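About the Radero Robotics Club

Learning by doing, most evenings of the school year

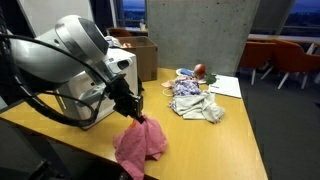 Our club began with two students, one borrowed key and a question that Enikő Kovács put to her physics class one September: why can a machine weld a car door all day long and still make such a mess of folding a towel? We've been chewing on that question ever since (and having a wonderful time doing it!). Household things are our specialty, so you won't find us building battle bots or racing little cars around a track. You're far more likely to walk in and find the arm holding a crumpled pink cloth in its gripper over the big yellow table, with more cloths bunched up nearby and an apple beside a plate, and three or four people arguing kindly about where the fingers ought to close next time. Soft things are hard for robots, and we love them for it.

We now have 56 members, from first-year students who have never written a line of code to seniors who dream in it, and everyone gets a turn at the controls. Enikő still looks after the programming side. Bastian Rothe, who joined us after many years of fixing packing machines at Oltmanns, teaches the mechanical side, and he's the person to see if you've stripped a screw or lost your nerve. Ask him about cable routing only if you have the evening free.

Each year the club takes on one big project, and members pick the name. Last year's was Brirko, a towel sorter that made it through roughly 300 practice runs before we took it to the regional student meet, where we came in fifth and ate a great deal of cake. This year's is called Flultosov, and the goal is for the arm to clear a messy table by itself, fabric and all. We're a good way from that, but the notebooks are filling up nicely.

We meet in Room 319 on Monday from 5:30 until people's parents start calling, and on other evenings when a project is due. There's no fee and no test to get in. Wear closed shoes, tie back long hair, and bring any old washcloths or pillowcases your family can spare, as we can always use more. Visitors are very welcome, so just knock loudly and somebody will let you in.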